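要塞的石头与账目：一次关于围城后勤的访谈

受访者研究十八世纪欧洲要塞战争，主要材料是围城方的工程日志和军需账册。他的书稿讨论特罗迪尔（Trodier）要塞的一次围攻，目前已进入校订阶段。访谈分两次进行，以下由本刊编辑整理成文，引语经受访者核对。按受访者的要求，文中不署其姓名。

谈话从地点开始。特罗迪尔是一座建在河曲上的棱堡式要塞，正面有2座棱堡和一座三角堡，背后是沼泽。受访者认为，过去的叙述过分看重沼泽。“多数通史写到这里，都说沼泽使要塞无法从北面接近。工程日志的说法不同。围城方在七月测过北面的地面，记录的结论是步兵可以通过，重炮不能通过。这两件事在后来的书里合并成了一件事。”

他接着解释重炮为什么决定了攻击方向。二十四磅炮连同炮车需要硬质路面，或者需要铺设木板。特罗迪尔周围能提供大量木料的只有耶尔顿（Jelton）林场，林场在南岸，木料运到北面必须过河。渡河地点在要塞炮火射程之内，夜间作业又受水位限制。“围城方选择南面，常被解释为指挥官判断保守。我看了运输账之后不太同意。以他手里的车辆和牲口，北面在算术上就不成立。”

关于账目，受访者谈得最细。围城军的军需账分为两套：一套由军需官逐日登记，记的是出入库；另一套在围攻结束后编成，用来向宫廷报销。两套账在面粉一项上相差不大，在火药和铁器两项上差距明显。他没有把差额直接归为贪污。

“报销账的单位是桶，日记账的单位有时是桶，有时是车。一车装多少桶，取决于道路状况，雨后要减载。编报销账的人按固定数折算，差额就出来了。当然，里面有没有人拿钱，我不能排除，但仅凭这两套账不能证明。” 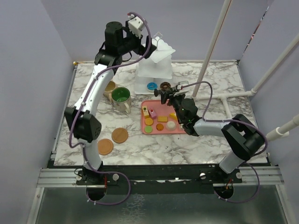

铁器的差额另有来源。日记账把锹、镐和填篮用的铁钩分列，报销账合并为“工具”一项，损坏后送回铁匠处重新锻打的旧工具，在报销账里又以新品入账。受访者在书稿中用了一章处理这个问题，并附有对照表。他承认这一章的读者不会多。“出版社建议移到附录。我坚持放在正文，因为后面关于壕沟推进速度的推断，全部建立在工具的数量上。”

壕沟推进速度是书稿的核心论点之一。按照当时通行的攻城方法，进攻方先在要塞炮火的有效射程边缘挖第一道平行壕，再以之字形接近壕向前延伸，依次挖出第二道和第三道平行壕，最后到达隐蔽路的外缘。特罗迪尔的特殊之处在于，围城方只完成了2道平行壕，第三道只挖了右半段，随后就直接设置破城炮台。

问及原因，受访者列出了他见过的几种解释。十九世纪的团史称之为果断。后来的一部地方史认为是援军逼近所致。他自己的看法以地质和人力为依据。

“第三道平行壕的左半段位于一片碎石层上。工程日志里，这一段连续几夜的进度都很低，旁边的批注是‘石，换镐’。与此同时，工具出库量上升，入库量没有上升。也就是说，镐在这里消耗得很快，后方补不上。指挥官面对的选择很有限：等工具，或者缩短工程。他选了后者。至于援军，消息到达营地时，炮台的位置已经定了，日期的先后可以从日志里看出来。”

他补充说，这种解释并不排除其他因素。营地里的疾病从八月开始上升，夜间挖掘队的编制一再缩减。按规定，每个挖掘队应有20人，由一名工兵军士带领。到八月下旬，军士在日志里常写“缺员”，不写具体数目，因此无法算出准确的劳动力。受访者在书中只给出上限，没有给出估计值。

编辑问，守军一方的材料是否能够补足这些空白。他说守军材料的问题在另一面。特罗迪尔守将在投降后受到军事法庭调查，现存的守军日志是为调查而誊抄的，原件不存。誊抄本的字迹前后一致，墨色也一致，没有逐日书写应有的变化。

“我不是说它是伪造的。军中誊抄日志是常规手续。问题在于，誊抄时可以删，也可以调整语气。例如，关于三角堡失守的那一夜，誊抄本用了很长的篇幅，说明守将当时在什么位置、向谁下过命令。其他夜晚通常只有两三行。这种篇幅上的不平衡本身就是证据，说明写作者知道法庭会问什么。”

三角堡失守的经过，双方记载有三处不一致：进攻开始的时间、第一次突击是否被击退、撤退时火炮是否被钉死火门。时间的差异可以用双方的计时方式解释。围城方以营地钟为准，守军以教堂钟为准，而教堂钟楼在炮击开始后不久受损。受访者认为，守军日志中晚上十一点以后的时刻都应视为推算。

第一次突击的问题较难处理。围城方的报告只写了一次突击，守军写了两次。受访者倾向于守军的说法，依据是围城方医院的收治登记。登记显示伤员分两批送到，中间有间隔，第二批中掷弹兵的比例较高。“报告是写给上级看的，医院登记是写给领药的人看的。后者没有理由把一次突击写成两次。”

火炮一项，他在交割清单中找到了答案。清单注明三角堡接收火炮3门，其中一门“火门不可用”。守将在法庭上称全部火炮均已钉死，围城方则称完好缴获。两种说法都与清单不符。

谈话的后半部分转到一位当时的工程师留下的图纸。这批图纸长期存放在范克豪泽（Fankhauser）家族的庄园里，装订成册，称为范克豪泽图册。图册包括要塞平面、剖面和逐夜推进图，以不同颜色区分每夜完成的工程。学界使用它时，一般把它当作现场测绘。受访者对此持保留意见。

“图册的纸张规格统一，图面干净，比例尺也统一。现场测绘图不会是这样。我的判断是战后重绘，底本来自现场，但底本不止一个来源。推进图里有一夜的工程量大于工程日志所记，而下一夜又小于日志所记，两夜相加则吻合。最合理的解释是，绘图者手里只有两夜的合计，自己做了分配。”

他建议使用者把图册看作总体布局的可靠材料，而逐夜的数据应以日志为先。剖面图则需要单独评估，因为剖面图上标出的壕沟深度全部等于规范值。碎石地段的实际深度不可能达到规范值，日志里有两处要求用土篮加高胸墙，正好说明深度不足。

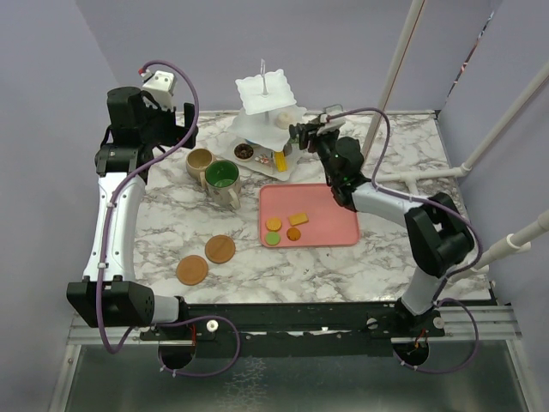 本页最后修改：十一月

关于土篮，受访者作了一段说明。土篮由树枝编成，无底，立在壕沟边缘，填土后形成胸墙。围城开始前，各营按定额交付。特罗迪尔的定额由骑兵和步兵分担，骑兵负责运送树枝，步兵负责编制。日记账里有不少因尺寸不符而退回的记录。尺寸偏小的土篮立起来高度不够，后面的人必须弯腰作业，挖掘速度随之下降。

“这类记录很琐碎，但它们能解释一些在地图上看不出来的停顿。某一夜推进很少，地图上只能看到一小段颜色。账上写的是当晚到货的土篮有一部分不能用。”

访谈还谈到补给线的另一端。围城军的主要仓库设在里蒂亚（Ritia），位于下游，粮食和弹药由平底船逆流运来，用牲口在岸上牵引。夏末水位下降，吃水较深的船只能行至中途的沙洲，货物改由车运。受访者对照了里蒂亚的出库登记和营地的入库登记，发现八月的平均在途时间明显延长，但他没有在书稿中给出精确数字，因为两地登记的货物批次只有一部分可以对应。

他认为，里蒂亚仓库的管理水平高于同期多数仓库。出库单一式两份，一份随船，一份留底，船到营地后由接收人签字退回。退回的单据仍保存在地方档案中，按月捆扎。部分单据被水浸过，数字难以辨认，尤其是火药一项。他的做法是凡不能确认的一律不计入，并在注释中说明缺失范围。

编辑提出，这种做法会使火药总量偏低，进而影响对炮击强度的判断。受访者同意这一点。“会偏低。所以我没有用火药总量推算发射次数。炮击强度我用的是炮兵连的发射记录，它也不完整，但缺失是按连队缺失，不是按日期缺失，处理起来容易一些。”

谈到投降条款，他的叙述较为简短。守军获准携带武器出城，轻型火炮2门随行，其余移交。条款的文本与同时期其他要塞的条款高度相似，许多段落几乎逐字相同，可以推定双方参照了同一份范本。唯一不常见的一条涉及磨坊：城内水磨在移交后须继续为居民磨面，围城军不得优先使用。受访者没有找到这一条的提出者，也没有找到执行情况的记录。

他对通史中“特罗迪尔的陷落打开了通往内地的道路”这一说法评价不高。要塞投降后，围城军在原地停留到十月，主要工作是填平壕沟和修补缺口。牲口损耗很大，车辆需要大修，继续推进的命令虽已下达，但没有执行。“从地图上看，路是打开了。从马匹登记上看，没有队伍能走这条路。”

书稿目前剩下的工作是地图。受访者打算重绘全部推进图，以工程日志为底本，图册只用来校正地形，凡日志与图册冲突之处，在图上用虚线标出。耶尔顿林场的范围也需要重新确定，现有地图采用的是十九世纪地籍图的边界，而林场在此之前至少缩小过一次。他正在等一份林务登记的复制件，收到之后再定稿。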